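Speaker notes: "Who clears up after the arm?"
Genivaldo Godoy, Lurndale catering and dishroom staff meeting, December 8, 2025

Start without slides. Ask who has read the leaflet from Ritum. Wait for hands. Then read out the line about "freeing your team for more rewarding tasks" and ask what those tasks are. I put that question to the sales people in February and I'm still waiting.

Say early on that I am not against machines. I worked the belt dishwasher at Ilen and I would not go back to sinks. What I doubt is the sums, and the way the sums leave us out.

The job they want to hand over first is racking. Plates come off flat, they go upright in a stand, the stand goes to the servery. On paper it is one movement done over 1,000 times a shift. Anyone who has done it knows there is more going on. You feel a chip with your thumb. You spot the one with egg still on it. You put it back without breaking step. 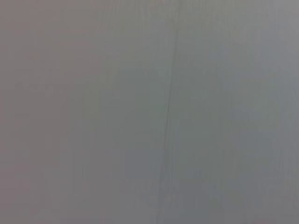 So, first question for management: who does the checking? If the answer is "a person at the end of the line", that person now looks at plates all day and touches none of them. I'd call that a worse job. Pause here, let people talk if they want to.

Second question: who gets called when it stops? At Benítez they put in 2 arms and kept 12 people. Fine so far. Then read out Taner Gündoğdu's note. He logged 572 stops before he gave up logging. Every one meant somebody leaving their own work to go and sort it out, and none of that time was in the savings. Don't rush this bit. Taner is happy to be named.

Next slide. Leave it up while I go through the work step by step.

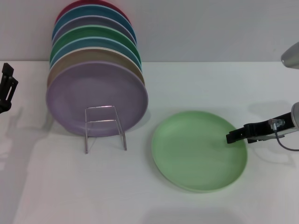

Racking by colour: gripper at the rim of the light green plate, other plates upright in the stand.

Points to make with this one up:
Clean table, one plate lying flat with room all round it. Ask when our table last looked like that.
Who lays the plates out for it? Laying out is work. It needs to be on somebody's rota.
Speed. I have asked for a figure for a full shift, with breaks and stops included. All I have is a figure for a good minute.

If someone says it will be kinder on our wrists, agree. It might be. My own right wrist would vote for it. But then let us have it in writing that the hours stay the same, and that whoever minds the arm gets trained in paid time and graded for it.

Finish on what we are asking for: a trial on one line only, stops logged by us, and the log read out in this room before anything is signed. Then questions. Sheet for names is by the door.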